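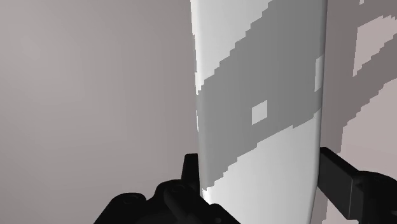
Part-time packing and shop help wanted - Gradano refill store

Posted September, by Samer Sfeir

We need people. Sooner the better. Gradano is a small refill store in Trollham, on the ground floor of the Pasichnyk building, next to the shoe repair. We sell soap, shampoo, laundry liquid, oils, vinegar, dry beans, flour, that kind of thing. You bring a bottle, we fill it. You forgot your bottle, we sell you one. Been open 4 years, and the last year got away from us a little. Orders up, same number of hands.

So - 3 part-time jobs open. Read the whole thing please before you write, I keep getting emails asking what the hours are and the hours are in here.

JOB ONE: Morning filler

Back room work. You fill bottles and jars for the pickup orders, label them, cap them, put them in the right crate. Start is 6:30 a.m. and you are done by 11. Quiet, mostly. There's a radio and whoever gets in first picks the station, that is the rule and it has caused arguments.

What you do:
- Print the order sheets, they come in overnight
- Fill by weight, not by eye. We have two scales, the old one is fine but slow
- Wipe every bottle before it gets a label. Labels don't stick to oily plastic and then they come off in somebody's bag and we get a phone call
- Write the batch number on the sheet. Every time
- Rinse the funnels, hang them up
- Sweep

Lifting is real in this one. Full drums come in on a pallet and get moved with the drum cart, but the boxes of castile soap weigh up to 50 pounds and somebody has to carry them from the door to the shelf. If that is a problem for your back, look at job three instead, no hard feelings.

Good fit if you like getting work over with early. Our last morning filler was in nursing school and did her clinicals in the afternoon, worked out great till she graduated.

JOB TWO: Shop floor

Customers, register, keeping the dispensers topped up. Noon to 5:30, could be a bit later if there's a line. You need to be OK talking to strangers all day. Some of them have been coming since we opened and want to tell you about there kids. Some have never been in a refill store and are a little embarassed about not knowing how it works. Walk them thru it. Weigh the empty, write the weight on the bottom, fill it, weigh again, pay. Takes a minute.

You'll also need to:
- Run the register and cash out at the end
- Know what's in the stuff. Or know where the binder is
- Keep allergens apart. Nut scoops stay with nuts. This is the one thing I'm strict about, no second chances really
- Mop when someone spills. Someone will spill. Dish soap is the worst, use the dry towels first and THEN water
- Put the deposit bottles thru the dishwasher, hot cycle, let them dry upside down overnight

Spanish or Arabic is a plus. Not required. Retail experience is nice but I've hired people with none and they were fine. I've also hired people with ten years of it who hated it here, too slow, too much chatting.

JOB THREE: Delivery and returns

This one's new so bear with me. We run a cargo bike (electric assist, you don't have to be an athlete) around Trollham and out as far as the Uninness side of the canal. Drop full bottles, pick up empties. Usually two loops a shift, one at 2 p.m. and one at 4:30. In between you sort returns in the back.

Need:
- Comfortable riding a loaded bike in traffic. We do a test ride first, around the block, then around the block again with weight in it
- A phone that works, for the route list
- Some patience with apartment buzzers
- Rain gear. We give you a jacket, pants are up to you, though if you ask nicely I'll probably find some

No driver's license needed. Helmet yes, always, even just to move the bike from the rack to the door. Bad ice, we don't ride, you get paid for the shift and we sort returns or clean shelves instead.

Sorting returns means checking each one for cracks, checking it's one of ours, taking off the old label. Warm water and a scraper for that. Bottles that smell of something that isn't ours go in the recycling - we don't reuse those for anything.

PAY AND HOURS

Same hourly rate for all three jobs. I'll tell you the number on the phone or in person, it's above what the supermarket down the street pays, I checked. Goes up after your first 3 months if we're both happy. Paid every two weeks, direct deposit. Tips on deliveries are yours, all of it.

Each job is four shifts a week. Can you do two jobs? Maybe. One person did morning filler plus shop floor for a while and was wiped out by the end of it, so I'd want to talk about that first. Sharing one job between two people is fine too, if you sort out the split yourselves and stick to it.

Other stuff you get:
- 70 percent off refills, for you and your household. Not your whole street please
- Lunch on stock count day
- Paid sick time from day one
- A key, after the trial

What you don't get: health insurance. We're too small. I'd rather say that now than in the interview.

TRIAL SHIFT

Everybody does one trial shift, paid, full rate. You work next to me or one of the regulars and see if you like it. If either side says no after that, fine, you get paid for the day and that's that. Wear closed shoes with some grip. The floor in back gets slick. Tie long hair back, no dangly bracelets near the flour bins. Perfume or strong cologne - skip it, the oils pick up smells and customers notice.

Anything else we need, we have. Aprons, gloves, goggles for when you're cutting the concentrate. The cleaning concentrate is the only thing in here that can really hurt you and you won't touch it until you've been shown how.

WHO CAN APPLY

You have to be 18 for the morning job on account of the concentrate. 16 is OK for shop floor with a work permit from your school. Delivery, 18. You need to be allowed to work here, I'll ask for papers when I hire you, not before.

Retired? Please apply. Coming back to work after a long break? Same. Gap on the resume, I don't care, I have one myself. If you use a wheelchair or can't stand for a full shift, the register counter has a low section and we can set up shop floor around that. The back room is up one step and narrow, so the morning job would be hard right now. Ask me, we'll look at it together.

HOW TO APPLY

Email or walk in. If you email, put the job in the subject line, so: FILLER or SHOP or DELIVERY. In the email tell me:
- Your name and a phone number
- Which job, and which one second if the first is gone
- What days you can't do. Just the ones you can't
- When you could start
- One thing you've kept clean or organized, anywhere. Kitchen, garage, a fish tank, whatever. Couple of sentences

Resume if you have one. No cover letter, I won't read it, sorry. If you walk in, come between 2 and 4 when it's slower, and ask for Samer. If I'm out on the bike leave your number with whoever's at the register.

I answer everybody but it might take me a few days. Not heard back in a week? Write again, it probably went to spam. Jobs stay up until they're filled, then I take the listing down, so if you can read this at least one is still open. Probably the morning one, its always the morning one.

Starting as soon as you can. Delivery has to be filled before the weather turns, so those I'll call first.

Thanks - Samer

Contact: Samer Sfeir, Gradano, Pasichnyk building, ground floor, Trollham | © Gradano | Back to top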